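Parnside clinic to offer evening hearing checks from October

27/02/2020

Adults in Parnside will be able to get a free hearing check without a referral under a plan approved by the town's health board this week.

The checks will be held at the Runda Street clinic on two evenings a week, starting in October. They are open to anyone over 50 who lives in the town or is registered with a doctor there. The board has set aside money for 1,000 appointments in the first year.

Nathalie Turcotte, the clinic's manager, said most people who come in with hearing trouble have had it for years.

"They turn the television up, they stop going to restaurants, they let someone else answer the phone," she said. "By the time we see them it has been going on a long while, and it's often a family member who made the call."

The wait for a standard hearing appointment at the clinic is now 6 months. Turcotte said the evening checks should shorten that, as many of the people on the list need only a basic test or have wax that can be removed on the same visit.

Each check takes 20 minutes. Patients sit in a booth and press a button when they hear a tone, first in one ear and then the other. Those with a clear result are sent home with a printed copy. Anyone with a loss above the cutoff will be booked for a full test with an audiologist.

Chih-ming Liu, an audiologist who helped draw up the plan, said a sudden loss of hearing in one ear should not wait for an evening slot.

"That needs to be seen the same day," Liu said. "Call your doctor or go to urgent care. The same goes for hearing loss with severe dizziness."

A small trial of the checks was held last year at the Cheung Community Center. It saw 200 people over five weeks, and the board's report said attendance was better in the evenings than in the daytime sessions. The report also noted complaints about parking and about noise from the gym next door, and the trial's later sessions were moved to a room at the back of the building.

The plan does not cover hearing aids. Board member Maeve Geraghty voted in favor but said she was concerned about people who learn they need an aid and then can't pay for one. 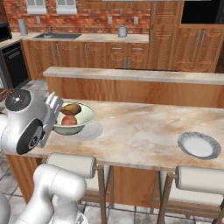
"I don't want us to test people and then hand them a price list," Geraghty said. She asked staff to come back with options before the checks begin, including a loan program for used aids — something the board turned down two years ago over the cost of repairs.

Tsung-han Yu, who chairs the board, said the request would be looked at over the summer along with the rest of the clinic budget.

Booking will open one month before the first session, by phone or at the front desk. Walk-ins will be taken if there is a gap. The clinic is on the Drikska bus line, and the side entrance on the parking lot has a ramp.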